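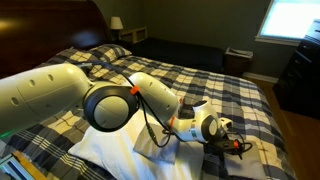 3 床面整理中织物件的状态划分与记录

3.1 对象与范围

本节讨论床面整理这一家务单元中织物件的状态如何划分、如何记录。床面整理在本文中指从拆下待洗织物到床面恢复可用为止的全部手工操作,包括拆套、抖展、铺平、套装、折叠、归位和临时搁置,不包括洗涤、晾晒以及柜内收纳。洗涤环节的织物损耗另有专门文献,柜内收纳受柜体尺寸支配,与床面操作的约束条件差别较大,两者均不纳入统计。

记录来自Uvard住宅区的17户家庭,每户连续记录30天。记录工具为Ludik表,由住户在每次整理后填写,并附床面照片。经剔除重复项和缺项,得到有效条目3,112条。条目的单位是“件次”,即一件织物在一次整理中经历的一次状态变化。一条被子从散开到铺平计一个件次,随后被角翻折再计一个件次。同一件织物在一次整理中可以产生多个件次,因此条目数量不反映织物的实际件数,也不宜直接用来比较各户的织物存量。

床型未作限制。样本中既有带床头板的木床,也有无床头板的箱体床。图1所示为带床头板的一类:床头板为深棕色木质,上沿呈弧形,床面铺格纹被,床头处斜放一只格纹枕,枕套与被面纹样相配,另有一只白色枕置于床面中下部。两只枕在表中编入不同的位置码,前者记为“靠板”,后者记为“离板”。

3.2 状态类别

以往的家务研究多将床上织物粗分为“已整理”与“未整理”。这种二分法在床面整理的中段失效:被面已铺平而枕未归位时,整张床应归入哪一类,各记录者的判断不一致。我们参照Vunow编码方案的思路,放弃对整床下判断,改为逐件标注。每件织物在任一时刻归入下列5类之一。

散置。织物无稳定的轮廓,边缘与角的位置不能由外观直接确定。刚拆下的被套、揉成团的床单属于此类。

展开。织物的主要面积平铺于承托面上,至少可以辨认相邻的一组边。展开不要求无皱。轻微起皱的被面只要边线走向清楚,仍归入展开。

折叠。织物经过一次以上对折,外轮廓接近矩形,层与层之间基本贴合。折叠件的边线可以不齐,表面可以有折痕,判定时只看轮廓与层次。

套装。织物作为外套包覆于芯体之外,或芯体已装入外套。枕套套在枕芯上、被套装入被芯均属此类。套装件另需填写封口状态。

悬垂。织物的一部分越过承托面边缘并向下垂落。悬垂与展开可以同时成立,例如铺平的被面沿床侧垂下。遇到这种情况,主码记展开,附码记悬垂,附码不单独计为件次。

五类之间的先后关系不作预设。套装件可以退回散置,折叠件可以在使用前重新展开。预试时曾经规定散置必须经由展开才能进入折叠,后来发现部分住户习惯提起枕套的两角直接在空中对折,然后放下,中间没有平铺的步骤,该规定随即取消。

3.3 枕与枕套的编码

枕类在床面整理中的编码难度高于被类。被的面积大,位置受床框限制,能够选择的终点位置很少。枕的体积小,质量轻,整理过程中常被移开又移回,其停留位置既可能是终点,也可能只是为了让出操作空间。仅凭单次照片不能区分这两种情形,故表中将“位置”与“是否终点”分列,后一项由住户自行勾选,研究人员不作推断。

枕的位置码按相对于床头的关系分为靠板、离板和离床。靠板指枕的任一侧面或边缘与床头板接触,不要求平行。斜靠的枕与正靠的枕在使用上差别很小,而住户对“摆正”的标准相差很大,若将角度写入位置码,会引入与整理工作量无关的变异。角度因此只在备注中记录。离板指枕在床面上但不接触床头板。离床指枕被暂放于椅面、地面或其他家具。

对于没有床头板的床,靠板码改以床垫头端边线为准,枕的任何部分越过该边线向内一掌宽以内即视为靠端。采用掌宽而不采用尺具,是考虑到住户填写时手边多半没有量具。复核中未见由此产生的系统偏移。

枕套与枕芯分开编码。未套入枕芯的枕套按独立织物件处理,适用全部状态类别。已套入的枕套与枕芯合并为一件,记为套装,直到再次拆下。合并编码的结果是,一次换套操作会使条目中的件数先增后减。数据处理时须按件的编号追踪,不能按床面上可见件数作差。

纹样也列入记录。与被面同纹样的枕在多数家庭中被当作外层枕,晚间移开,晨间归位;素色枕则较多用于就寝。这一划分来自住户的书面说明,适用于本样本,对纹样的功能含义不作推广。纹样栏只设“同被面”“素色”“其他”,颜色由住户自行填写,不作标准化处理。照片的白平衡受室内照明影响,深蓝、黑与深灰在格纹面料上尤其不易区分,复核时凡涉及深色格纹者,一律以住户的填写为准。

3.4 承托面与叠放关系

折叠完成的小件织物在归柜之前通常需要一个临时承托面。床面本身是最常用的承托面,枕面次之。承托面的选取对后续操作有影响:置于被面上的折叠件在整理被角时必须移动,置于枕上的折叠件则随枕移动,可以少一次拿取,但枕面隆起且较软,叠件容易倾斜,边缘也容易外伸。

Ludik表以“上件—下件”的形式记录叠放关系。下件为承托者,上件为被承托者。上件的边缘越出下件时记“外伸”,不论越出的长短。与3.2所述的悬垂不同,外伸件的越出部分不必下垂,较硬或层数较多的折叠件越出下件后仍可保持水平。预试版本将两者合为一码,造成小件折叠织物的悬垂频次虚高,正式版本予以拆分。

叠放关系只记直接接触的一层。枕压在被上、布压在枕上时,应填两条:枕与被一条,布与枕一条。布与被之间无直接接触,不填。若布的一角越过枕缘后触到被面,则布与被之间另填一条,并注明“部分接触”。该规则初看繁琐,实际使用中住户掌握较快,错误集中在对“触到”的判断上,特别是布缘靠近被面而有无接触难以看清的条目。对这类条目,表中允许填“不明”,统计时不参与叠放分析,但保留在状态分析中。

承托面的平整程度未设独立栏目。曾考虑以皱褶数或皱褶长度来表征,但皱褶的起止缺乏一致的界定,同一张床由不同的人判读时结果分散。最终只保留“平”“略皱”“皱”的等级填写,作为备注变量,不进入正式模型。

3.5 小件织物的折叠判定

小件织物包括枕套、枕巾以及尺寸相近的方巾。它们在折叠之后外形趋同,由照片辨认原来的用途往往不可靠。表中遇到此类情形时写作“小件,用途未定”,待住户说明后再补填。没有补充说明的,保留原写法,不凭颜色或与邻近枕的尺寸关系加以猜测。早期的复核者曾以“靠近枕,故为枕套”为依据补填用途,其中一部分与住户后来的说明不符,该做法已停用,已补填的条目全部退回。

折叠判定依据外轮廓。轮廓近似正方形或长方形、层次贴合者记为折叠,偏斜不影响判定。叠件在承托面上的朝向与枕边或床边不平行时,备注“偏置”。偏置反映的是放置环节,折叠质量另行评定,二者不得合并。实践中,放得歪的叠件容易被判读为叠得不好,培训材料为此专门加入了轮廓整齐而位置偏斜的对照样例。

折叠质量按对边重合程度与表面折痕评为上、中、下。对边重合程度指最外层可见的两条边是否相合,内层的错位若不影响外形则不予考虑。表面折痕仅指可见的线状痕迹,织物本身的反光不计。浅灰、灰色的细密织物在室内光下常出现成片的亮区,初次参加判读的人有时把亮区边缘当作折痕,复核时应对照相邻区域的明暗走向予以排除。

同一批小件在床面上的分布也需记录。若两件以上折叠小件叠成一摞,记“成摞”;若分处不同承托面,记“分置”。分置者应逐件填写承托面。图2给出一个分置的编码实例:灰色叠件一处在白色枕上,略偏置,其右缘稍有外伸;另一处平放于格纹被面上,位于枕的右下方,轮廓为长方形,略有皱痕。两件颜色相近,用途栏均填“未定”。前者的叠放条目为“小件—枕”,后者为“小件—被”。

图2 灰色折叠小件的分置:枕面承托与被面承托
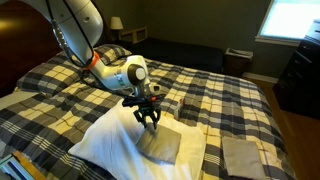
Setsuko Fukuda在对本节初稿的书面意见中提出,成摞与分置的区分不应只看最终位置,还应看折叠是在何处完成的。按照她的看法,在枕面上完成折叠并就地留置,与在别处叠好再移到枕上,所耗的动作不同,前者省去一次搬移,后者却能得到较齐的边线,因为较硬的平面便于压实对折处。她建议在叠放条目中增设“折叠处”一栏,并认为若不设此栏,枕面承托的件次会混合两种来源,折叠质量与承托面之间的任何关联都难以解释。

我们部分接受这一意见。“折叠处”对解释质量差异确有必要,但住户在整理结束后回忆折叠地点的准确性有限,对于一次处理多件的情形尤其如此。折中的做法是在表中加入一个可选栏,由住户在能够确定时填写“就地”或“移入”,不能确定时留空。该栏在记录期中段才启用,此前的条目没有回填,有关分析只用启用之后的条目。照片不作为填写该栏的依据:静止画面给出的是叠件的位置与外形,不含折叠地点的信息。

3.6 条目的录入与复核

纸质表由住户填写后交回,按户编号录入。数据集以2025年8月30日为截止版本,其后收到的补充说明只作备查,不再改动条目。录入时保留原始措辞,标准码另列一栏,两栏并存,便于日后改用其他方案重新编码。

复核分两步。第一步核对逻辑关系,包括套装件是否另有独立枕套条目、离床枕是否仍被填为某小件的下件、附码悬垂是否误作主码。第二步核对照片与填写内容,由两名复核者独立进行,结果不一致的交由第三人裁定。裁定者只看照片和条目,不看前两人的理由。

不一致主要出现在三处。其一是展开与散置的界线。被面中部隆起而四边大体可见时,一名复核者可能因隆起判为散置,另一名则因边线判为展开。裁定时以边线为准,隆起写入备注。其二是枕的靠板判定。枕角与床头板之间的缝隙在俯拍照片中不易看清,住户若勾选了靠板而照片没有反证,维持住户的填写。其三是折叠件的件数。紧密叠合的同色小件从上方看近于一件,须借助侧缘的层次来判断,侧缘不可见时按住户所填处理。

换洗周期对条目构成有明显影响。Honorato洗涤站为该住宅区提供上门收送,使用该站的住户往往在同一时间收回多件洗净织物,当次整理中折叠小件集中出现,承托面随之紧张,分置增多。自行洗涤的住户收回织物较为分散,小件多在晾晒处就近折叠,到达床面时已经成摞。两类住户的记录在描述统计中分列,合并分析时以洗涤方式为控制变量。

季节因素未能处理。全部记录集中于单一时段,被的厚度变化不大。若在一月重复同样的记录,厚被的悬垂长度、套装难度以及床面剩余面积都会不同,叠放规则也可能需要调整,例如厚被表面起伏较大,小件直接置于被面时更容易滑移,“偏置”一项将难以与滑移后的结果相区分。

3.7 对操作次序的说明

由件次条目可以重建一次整理的部分次序,但不能重建全部。Ludik表要求住户按完成先后填写,同一时刻完成的并列填写。并列的情形多见于两人合作铺被,一人牵拉头端,一人牵拉尾端,两端的状态变化无先后可分。单人整理时的并列则多为补记,提示住户在整理结束后才一并填写,这部分条目在次序分析中降权处理。

常见的次序为先铺被,后归枕,最后移走折叠小件。偏离这一次序的条目中,以先归枕后铺被尾者居多。这种做法把枕当作压住被头的重物,可减少牵拉被尾时头端的滑动,代价是枕归位后常需再次调整。调整若改变了位置码,则另计件次;若只改变角度,不计。两种次序的件次数因此不宜直接比较,需先扣除因调整产生的重复归位。

折叠小件的移走时间差异较大。部分住户在被面铺平之前就将其送入柜中,部分住户则让其留在床面,待全部织物处理完毕后一次搬运。后一种做法减少了往返,但小件会占据被面或枕面。占据枕面时,枕的归位与小件的移走相互牵制:先移枕则叠件可能滑落,先移叠件则需另寻承托面。住户的处理办法以连枕带件一同平移为主,移动后叠件的偏置情况由住户在备注中填写,未作为独立变量。

床面上的非织物件,如小盒、书本、衣夹等,不进入件次统计,仅当其压住或挡住织物件的边缘、使状态无法判定时,在该织物件的备注中写明“有遮挡”。遮挡条目照常保留状态码,若可见部分不足以判定,则状态栏填“不明”。对只见到一侧边线的被面,不以对称关系推补另一侧。

各户表格中“整理完毕”的勾选时刻也不统一。有的住户在床面无任何折叠小件时勾选,有的在被面铺平、枕归位之后即勾选,小件是否仍在床面不予考虑。下一节计算整理时长时,终点取最后一个发生状态变化的件次,勾选时刻仅用于检查漏填。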